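# Chapter 7. Handheld Capture Kits for Soft Goods

A robot that handles boxes can be programmed from drawings. A robot that handles clothing cannot, or at least not at a cost most laundries and fulfillment shops will accept. Cloth has no fixed shape, and the useful grasp points move each time the item is dropped. For this reason many integrators now begin with demonstrations: a person performs the job with a handheld gripper fitted with a camera, and the recordings are used to train a controller for the robot arm.

This chapter reviews one commercial product of this type, the Pesell capture kit, as it was applied to a bin-and-garment task. Chapter 6 covered the choice of arm and base. The arm is mentioned here only where it places a limit on the kit.

## 7.1 What the Kit Contains

The Pesell kit is sold in a single case. It includes the handheld gripper, a camera mount, a charging dock, two sets of fingers, and a license for the Minen labeling software. The fingers match those sold for the Kolev parallel gripper, so a grasp recorded by hand can be repeated by the robot with the same contact surfaces. Finger pads are treated as wear parts. The supplier advises replacement after 50 hours of use, and the log sheet in Appendix C has a column for this.

Three terms are used throughout the chapter. An *episode* is one recorded attempt at the task, from the start signal to the stop signal. A *clip* is any shorter piece cut from an episode. The *approach* is the part of an episode before either finger touches the target.

## 7.2 The Bin Task

The trial used in this chapter was run at Mullo, a garment rental service that sorts returned items on the floor of its receiving room. The operator moves a bin to a marked position, removes the clothing, and returns the empty bin to its start point. Two kinds of grasp are needed. The first takes hold of the rigid wall of the bin. The second takes hold of cloth.

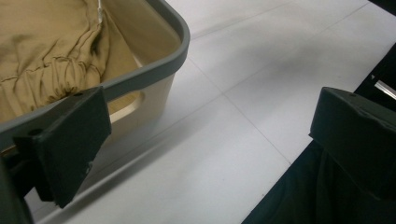 Wall grasps are the simpler of the two, but they account for a large share of early failures. The fingers must be opened wider than the wall is thick, lowered so that one passes inside and one outside, and then closed. A rounded rim helps guide the fingers if they arrive slightly off center. A handle opening does the reverse. With the left finger overlapping the grey rim just to the left of the opening, as it is here, a small error to the right would bring the pad over the hole, where there is less material to press against. Operators are therefore taught to choose a point on solid wall and to hold the same choice for the whole session. The wide gap between the fingers is normal during an approach and should be kept until the gripper has stopped moving.

Cloth grasps depend on what the camera can resolve. Flat fabric gives few cues. Folds, seams, and gathered bands give more, and a puckered elastic band like the one on the tan garment is a good target for a first attempt. Thin cords are a known hazard. They can be caught along with the cloth, and they are easily lost when the video is reduced in size for training. The Minen software offers a separate tag for cords, and it should be applied to every episode in which one is visible.

## 7.3 Size and Quality of the Data Set

The Mullo trial produced 3029 episodes. After review, 2607 were kept. Of those rejected, 258 were removed for timing faults between the camera and the finger sensor, and the rest for operator error or an incomplete task. The timing faults were traced to an early version of the dock firmware. Readers with an older kit should run the check in Section 7.5 before recording.

Review was done twice, by different people. Where the two reviews disagreed, the episode was dropped.

## 7.4 Limits of the Product

The kit records finger position but does not record grip force. For bins and ordinary clothing this was acceptable. For delicate fabric it is a serious gap, and the supplier offers no upgrade at present. The camera mount also loosens with use and should be tightened at the start of each session. Section 7.5 gives the setup procedure in full, beginning with calibration of the finger opening.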